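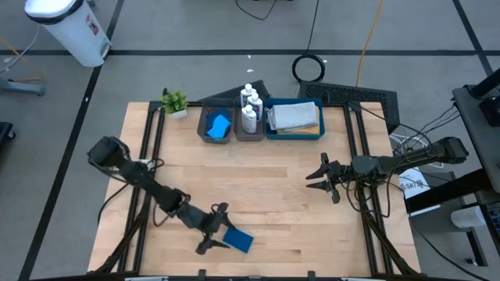
Un robot qui tient une éponge n'a pas encore fait le ménage, répète Cor Visser à chaque mise en service, et la présente section lui donne raison sur presque toute la ligne. Elle concerne le poste Plokum à deux bras, monté et étalonné selon la section 3. À la fin de la procédure, votre poste saura essuyer un plateau. Il mettra plus de temps que vous. Prévoyez du café.

4. Première corvée : essuyer le plateau

4.1 Ce que le poste sait faire, et ce qu'il croit savoir faire

Sortir une éponge d'un bac, la passer sur une zone définie, la remettre dans un bac : oui, avec les réglages ci-dessous. Plier une serviette : parfois, et vous n'aimerez pas le pli. Dévisser un bouchon : voir section 7, de préférence un jour où vous êtes de bonne humeur. Juger si une surface est propre : non. Le programme s'arrête lorsque la trajectoire est terminée. Il annonce alors « Tâche accomplie », formule que notre service documentation a demandé deux fois de modifier.

Note. Les mentions « assistance domestique » de l'ancien catalogue Lemow se rapportaient à une version que nous n'avons pas livrée.

4.2 Avant de commencer

1. Vérifiez que l'arrêt d'urgence est accessible sans passer la main au-dessus du plateau.

2. Placez les bacs le long du bord opposé à l'opérateur, côte à côte, sans les superposer. L'ordre est libre, mais il doit correspondre à celui déclaré dans l'onglet Bacs.

3. Retirez du plateau tout ce qui ne participe pas à la tâche : tasse, téléphone, tournevis. Le poste ne fait aucune différence entre une miette et votre tournevis, il pousse les deux avec la même application.

4. Essorez l'éponge à la main. Oui, à la main. La fonction d'essorage est à l'étude.

5. Contrôlez la masse de l'objet saisi. La limite est de 510 g par pince, eau comprise.

Attention. Tenez les câbles des bras hors de la zone balayée. Un câble pincé déclenche un arrêt de sécurité, et la reprise se fait depuis l'étape 1, sans exception pour les gens pressés.

4.3 Saisie de l'éponge

6. Dans le menu Corvées, choisissez Essuyage, puis Bras gauche. Le bras droit passe en attente, pince ouverte. Il restera là, l'air disponible, pendant toute la tâche. C'est normal.

7. Réglez la force de serrage sur 2. Au-dessus, l'éponge se déforme et la pince conclut qu'elle tient un objet plus petit. En dessous, elle la laisse échapper et continue d'essuyer dans le vide avec le plus grand sérieux.

8. Lancez la saisie. Si les doigts se referment à côté, ne déplacez pas l'éponge à leur rencontre : annulez, refaites la mise au point de la caméra de poignet et relancez. L'habitude de « donner un coup de main » au robot fausse les essais, et Markos Stamatopoulos en a retiré 18 de son dernier rapport pour ce motif.

4.4 Choix de la zone à nettoyer

9. Ouvrez le flux de la caméra de poignet. La pince doit être vide et ouverte pour cette étape. Si elle tient déjà l'éponge, faites Reposer, ou utilisez l'autre bras.

10. Amenez les pointes des doigts de part et d'autre de la salissure.
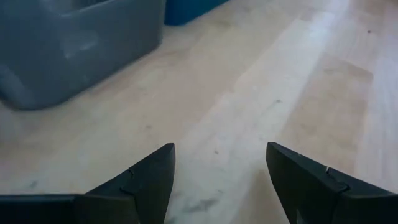

Fig. 4-2 — Pince ouverte, trace sombre entre les deux pointes.

11. Appuyez sur Marquer. Le logiciel encadre ce qu'il prend pour une salissure. Comparez avec ce que vous voyez vous-même.

12. Si le cadre entoure un reflet, supprimez-le et baissez l'éclairage. Les surfaces claires et brillantes sont la première cause de nettoyage de lumière.

13. Si le cadre entoure le fil du bois, supprimez-le aussi. Le robot peut frotter un veinage jusqu'à l'heure de fermeture sans se décourager, qualité que l'on aimerait trouver ailleurs.

Note. Les très petits points sont ignorés en dessous du seuil réglé en usine. Abaisser ce seuil revient à déclarer sale l'ensemble de votre atelier, ce qui est peut-être exact.

4.5 Essuyage

14. Reprenez l'éponge (étapes 6 à 8), puis lancez Essuyer. Gardez une main près de l'arrêt d'urgence au premier passage.

15. À la fin du cycle, regardez le plateau. S'il reste une trace, relancez une fois. S'il reste une trace après le deuxième cycle, prenez l'éponge et terminez.

16. Notez le résultat dans le journal : Réussi, Partiel ou Humain. Cette dernière case est la plus utilisée sur le site de Hayes, qui remplit ses journaux avec franchise. Asadley ne l'a encore jamais cochée, et nous aimerions voir leurs tables.

Attention. N'utilisez aucun produit en pulvérisation à proximité des pinces. Les articulations ne sont pas étanches.

4.6 Entretien

Remplacez les patins des doigts tous les 2000 cycles de saisie. Dépoussiérez les bras avec un chiffon sec, poste hors tension. Cette opération n'est pas automatisée.

Section suivante : 5. Ranger les flacons.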